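Sudheer Naidu
August

Okay, kitchen thread, because I have been sorting the broom corner for three evenings and I need to talk to someone about it.
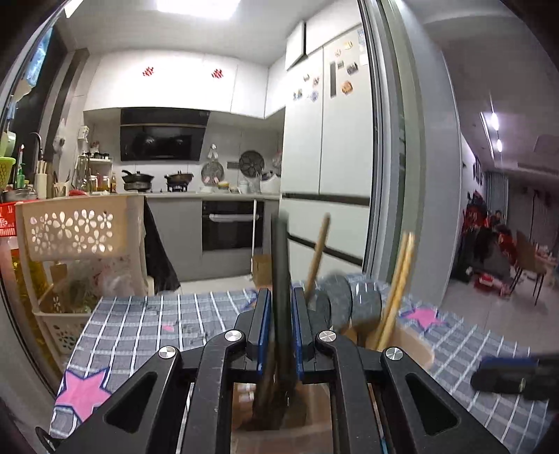
The box of long things, currently living on the kitchen table.

It started with the gap next to the fridge. You know the gap. Ours is where every stick, pole and handle in this apartment has gone to lean since we moved in, and last week I reached in for the mop and the whole lot came down on my foot.

So everything came out. All of it! Handles with no heads, heads with no handles, a curtain pole from the old place, a bamboo cane I bought for a tomato plant that did not make it past June.

I grabbed a cardboard box from the recycling (the Lolter shelf came in it, good thick cardboard) and stood everything up in there so I could at least see what we owned. Turns out a tall load in a light box wants to fall over every time you breathe near the table. Two full water bottles in the bottom, pushed into the corners, fixed it.

First question for the group: light wooden sticks. I have a pair of them and I can't tell you what they belonged to. Too nice to throw away, too short for a broom. Caoimhe Brennan says drying rack. I say the legs of something. We are not speaking about it at dinner anymore.

Second question: the two gray felt discs sitting on top. I found them under the sink in a bag with a dried-up sponge. Polishing pads? Sanding pads? Did I once own a thing that polished? If you lived with me before this apartment and you are missing two round felt discs, please get in touch.

The dark gray handle stays, that one is decided. It's a good length for me and I'm tired of sweeping bent over like a question mark. My last broom was a Piton and the handle was made for somebody in fourth grade.

Someone asked about the tablecloth already (hi, I see you). Yes, it's the checked one with the pink stars. No, I'm not replacing it. It wipes clean, it has hidden many sins, and the stars cheer me up at six in the morning when I'm looking for the coffee.

While the table was a mess anyway I kept going and did the baskets. I like the beige ones with the flower cutouts because air gets through, so vegetables can sit in there for a bit while I decide what's for dinner. There's a bag of greens in the lower one right now.

My rule for that basket is that whatever goes in has to be cooked within a day or moved to the fridge. I keep this rule maybe half the time. The other half I find a very sad bunch of cilantro and apologize to it.

Cooking oil lives down low, by the red crate. I used to keep it right next to the stove and then I read that the heat isn't great for it, plus I was forever wiping a sticky ring off the counter. Now the ring is somewhere I don't look. Progress.

The splatter screens are on the wall to the right of the stove and that is the single best thing I've done in this kitchen. They used to live in a drawer, where they jammed it shut from the inside — twice I had to go in with a butter knife. Hang your splatter screens, people. Flat round things belong on walls.

Rice cooker isn't moving. I tried it on top of the fridge for a week and I missed it. Every night I was up on my toes lifting it down with a full pot in it, which is a terrible way to carry rice. It's back on the counter and the little bowls have crept back around it like they always do.

Right, back to the sticks. I measured the gap properly and priced up what it would take to do this like a grown-up. The Urnach rail with the spring clips is 20 dollars and holds 5 handles. I have more than 5 handles. This is the part where I'm supposed to own fewer handles.

The other option is the tall Kratochvíl stand, a sort of umbrella bucket for brooms. Very handsome. Also costs more than every broom I've ever bought put together, so it's staying in the shopping cart where I can visit it.

Sorting piles, if you're doing this at home: things I used this month, things that are missing their other half, and things I'm keeping out of guilt. The guilt pile is the biggest. It includes the curtain pole. Our curtains are already up!

Caoimhe's tip, and it's a good one: put a strip of tape on each handle and write what it's for. "Kitchen." "Balcony." "Spiders." I laughed, and then I went and found the tape.

My tip: if a handle has a screw end, take it to the hardware store with you before you buy a new head. I have come home with the wrong thread three times. The guy at the register knows my face now and just holds out his hand to check it.

Update for the people asking: I ordered the rail. It goes up on the inside wall of the gap on Saturday if I can find the drill, which I'm pretty sure is behind the thing that was behind the mops.

Until then we're eating at one end of the table and the box has the other. It's fine. Dinner's going to be those greens with garlic and whatever noodles are left.

Still taking guesses on the felt discs. Best one so far is "coasters for a giant," and I haven't ruled it out.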